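Walking Back to Work: Our Report on the Ilgate Step Program
Student project report, handed in 8/6/05

When Tormod Løken and I picked this topic, we thought it would be a small one. We wanted to find out what a walking group does for people who are getting over a heart scare, and the Ilgate group was close enough that we could get there by bus with our notebooks and be home for dinner. It grew on us, as these things do, and by May we had far more notes than we could ever fit in here.

The group meets at the Virncombe hall and walks a loop down to the river and back. Most of the members are over 50, and a good many told us they had hardly walked farther than the mailbox before their doctor sent them along. We asked each person to wear a step counter and write the number down at bedtime (we used the little paper diaries from the Tanabe clinic, which people liked much better than our own form). The average in the first week was 2,374 steps a day. We had hoped for a big jump after that, and what we got was a slow climb with plenty of bad days in it - rain, sore knees, grandchildren visiting.

We also asked how people felt, and I have to say this was my favorite part. One gentleman told us he had started sleeping through the night again, and then talked to us for most of an afternoon about his tomatoes. The diary can't hold that sort of thing, but we both felt it belonged in the report somewhere.
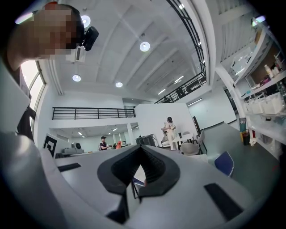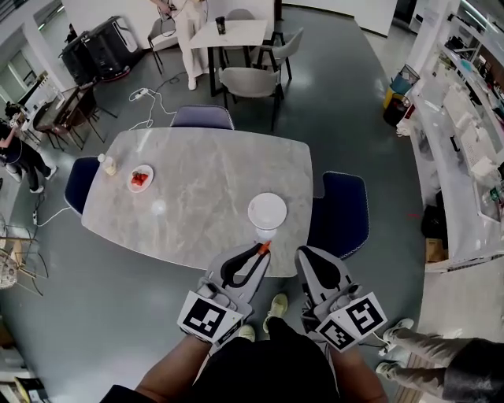
There are things we would do differently. Some members forgot their counters and guessed, and we only noticed when the same round number, 200, kept turning up in one diary as the "extra" for housework. We should have called people at home more often. We also had no second group to compare with, so we can't claim that the walking alone did the good.

Our thanks go to everyone at Ilgate for their patience, and to the Estance fund for paying for the counters. The diary totals are in Appendix 2.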